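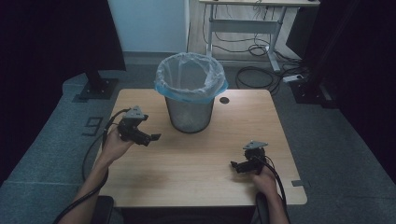
The bin, promoted to the table.

I have been emptying the same mesh wastebasket for eight years and only in March did I work out that I'd been putting the bag in wrong.

It's a plain thing, dark grey, a bit narrower at the bottom than the top. I got it when the office on Burico Street closed and everyone was told to help themselves. Calum Sutherland took the good chair. Bernice Essien took a filing cabinet, on a bus, which I still think about. I was slow off the mark and came home with a bin.

The trouble with mesh is that it hides nothing. Put an apple core in an unlined mesh bin and you have put an apple core on display. So you line it, and then you discover that the bags at the supermarket come in two sizes, one for a thimble and one for a body. The small ones slide down inside by lunchtime and lie there on top of whatever you threw out at nine. The big ones billow out and make the whole arrangement look like a badly wrapped ham.

My method for years was to tie a knot in the spare plastic at the back. It worked until the bag was full, at which point the knot had pulled itself into something you'd need a sailor for, and I would stand there with the scissors, swearing at a bin.

The proper way, according to Bernice, is to fold the top down over the rim all the way round and put a band over it. She said this in the tone you'd use to tell someone about shoelaces. It does flare a bit at the mouth, but it stays up. I've gone 23 days without fishing one out of the bottom, and yes, I did write that on the calendar.

You do have to do it at table height, though. On the floor you're bent double and the far side pops off while you're tucking in the near side. Up on the table you can get at it properly. My mother would have had views about a bin on a table, and she'd have been right, so the table gets wiped afterwards. Warm water, a drop of dish soap, dry cloth, and always along the grain.
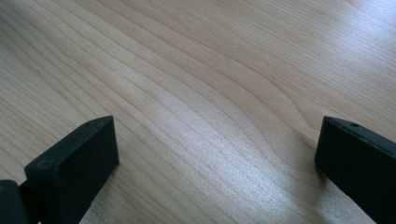 The grain, which goes wherever it likes.

Along the grain is harder than it sounds. I had wiped that tabletop hundreds of times and would have told you the lines ran straight. They wander off on a diagonal and go all rippled in the middle, so I end up steering the cloth like a shopping trolley. It's a nice colour, pale and creamy, and it shows every smear the minute the light hits it. I used to own a darker table and thought I was a tidy person.

Calum came round while I was at it and asked if I'd considered just buying a bin with a lid. I have. They were $32 and the pedal squeaked in the shop. He's still got the good chair, by the way, and he says the left arm's going.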